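Lachlan Bolger
24. Juli 2026

Kleiner Thread zum Thema Glastassen, weil ich in den letzten Wochen mehrmals gefragt wurde, wie ich meine aufbewahre. Vorweg: Ich bin kein Fachmann, ich trinke nur viel Tee.

Bis Juni standen die Tassen im Hängeschrank, ineinander gestapelt. Bei Glas mit dickem Boden geht das eine Weile gut. Dann klemmten zwei so fest, dass ich sie mit kaltem Wasser innen und warmem Wasser außen trennen musste. Eine hatte danach einen Sprung am Rand.

Danach habe ich mir einen Tassenständer geholt. Weißes Metall, rechteckiger Fuß, oben eine Holzstange als Griff. Sechs Arme, auf jeder Seite drei. Gekauft bei Lokeo im Ausverkauf, der Ständer war schon ausgepackt.

Die Bügelform finde ich besser als den klassischen Tassenbaum. Beim Baum musste ich immer drehen, bis ich an die hintere Tasse kam. Den hier stelle ich quer und komme von beiden Seiten ran.

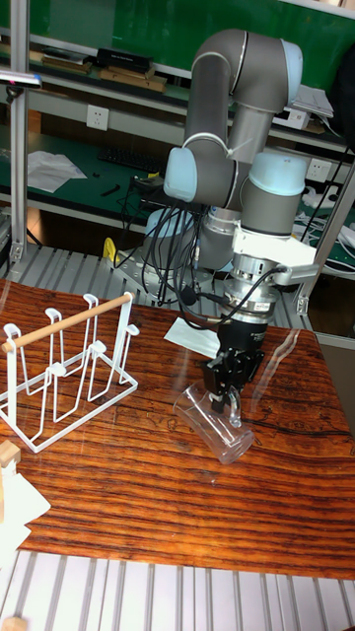

Zum Aufhängen: Henkel über die Spitze, Tasse loslassen, fertig. Bei durchsichtigen Henkeln muss man etwas genauer hinsehen, die verschwinden gern vor dem Hintergrund. Zu Anfang habe ich zweimal daneben gegriffen.

Ich fange immer hinten an und hänge abwechselnd links und rechts. Wenn drei schwere Tassen auf einer Seite hängen und die andere frei ist, wird das Ganze wackelig.

Nasse Tassen kommen bei mir nicht direkt an den Ständer. Das Wasser läuft am Henkel herunter und tropft auf den Tisch. Meiner hat eine glänzende Oberfläche, da sieht man jeden Fleck und jede Schliere. Also erst abtrocknen oder ein Tuch drunter.

Gegen Flecken auf dem Tisch: lauwarmes Wasser, ein Tropfen Spülmittel, in Richtung der Maserung wischen, sofort nachtrocknen. Möbelpolitur habe ich probiert, das gab nur mehr Streifen.

Frage aus den Antworten: Passen auch große Becher? Kommt auf den Henkel an. Meine großen von Bistine haben einen engen Henkel, die gehen gerade so drauf. Ein Becher mit 80 mm Durchmesser passt problemlos neben den nächsten, bei sehr bauchigen stoßen die Wände aneinander.

Noch eine Frage: Rostet das? Bisher nicht. Ich wische die Arme einmal in der Woche trocken ab, die Holzstange auch. In die Spülmaschine würde ich ihn wegen des Holzes nicht stellen.

Die Tasse mit dem Sprung ist jetzt Stiftehalter. Im Schrank stehen dafür wieder die Müslischalen, die vorher auf dem Kühlschrank waren.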